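Gurkex Laundry Side Table, White

Item 758
In stock, ships flat

The Gurkex side table gives you a place to put things down next to a drying rack. Most laundry areas have a washer, a line or a rack, and nowhere to set a stack of hangers while both hands are busy. This table fills that gap. It is white, with rounded corners and white legs ending in dark feet, and it suits a tiled floor in a utility room, an enclosed balcony or a back hall.

What fits on it

The top holds the hangers, the detergent and the small items you use on wash day, with room left over to lay out a shirt. Wire hangers can be left in a loose pile at one end. A round clip hanger for socks and underwear sits flat on the surface while you untangle the clips. Bottles can stand toward the back.
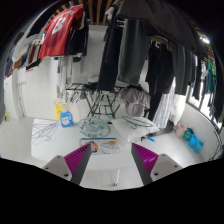
Sajib Sikder writes that he bought the table for folding and now uses it mostly for sorting hangers before the wash comes out. He would have liked a raised edge on the back, since a clip hanger pushed too far will slide off, but he says the height is right and he does not bend down to a basket any more. We do not make a version with a raised edge. A strip of non-slip shelf liner cut to size works well and can be washed in the sink.

Using it with a folding rack

Place the table in front of the rack with enough space to walk between the two. If you hang long items, keep them to the ends of the rack so the hems stay clear of the table top. The legs have no crossbar at the front, so a low basket can be pushed underneath. Leave the rack's own legs room to open fully before you decide where the table goes.

Assembly

Four legs screw into plates under the top. The hex key is in the box. Turn the table upside down on a blanket, start all 4 screws on each plate by hand, then tighten. Check them again after a month of use.

Care

Wipe with a damp cloth. Detergent that dries on the top can be lifted with warm water. Do not use bleach or scouring powder. Wet wire hangers can leave rust marks if they stay on the surface overnight.

Details

Height: 28 inches
Color: white
Replacement feet: sold separately, set of 4
Returns: unused, in original box

Questions about parts go to Knut Stöcker at the Gurkex parts desk. Please have the item number ready.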